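Home and Care Robots > Rules and Good Practice
Two-arm sweeping in bedrooms: what should the house rules be?

stirnlow_bench
I'm writing our practice sheet for broom and dustpan work in occupied homes. Draft so far: one arm keeps the broom, the other keeps the dustpan, and neither lets go until both arms have stopped. Joint speed is capped at 300 mm per second when a bed is within reach. A person stays at the stop button for the whole run.
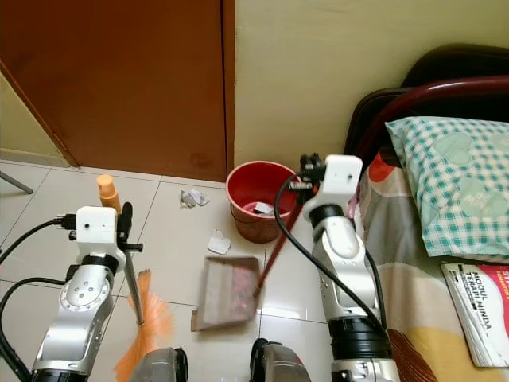
The part I'm stuck on is paper. Should the robot be allowed to collect any paper on the floor, or only pieces the resident has cleared first? I lean toward any paper on the floor, nothing on furniture.

heltik77
Disagree on paper. A scrap on the floor can be a prescription or a phone number. Our rule is that everything goes in a bucket and the bucket stays in the room until the resident says it can be emptied. That has saved us more than one argument.

mopandpan
300 is too fast next to a bed. We run 17 percent of rated speed in bedrooms and people still flinch. What does your sheet say about the door?

stirnlow_bench
Door shut during the run, with a sign on the outside. I'll add the bucket rule, that's a good one. Speed I'd like more opinions on.
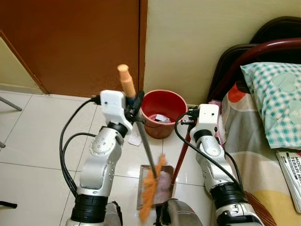

The other open item is cable slack. I want a check before each run that the cables at the wrist clear the broom handle through the full stroke. Takes a minute with the arms in slow mode.

ferraro_tech
Yes to the cable check, and do it again if anyone changes the broom. A longer handle changes everything. I don't agree with a shut door though. If the operator is alone in there and needs help, you want it open.

mopandpan
Same. Open door, second person within earshot.

heltik77
We went the other way after a kid walked in mid-run. Shut but never locked.

stirnlow_bench
Shut, not locked, second person within earshot. I can live with that. Dropping the cap to 700 mm per second in empty rooms and leaving 300 for bedrooms until I have test numbers.

mopandpan
Still too fast - but post the numbers when you have them.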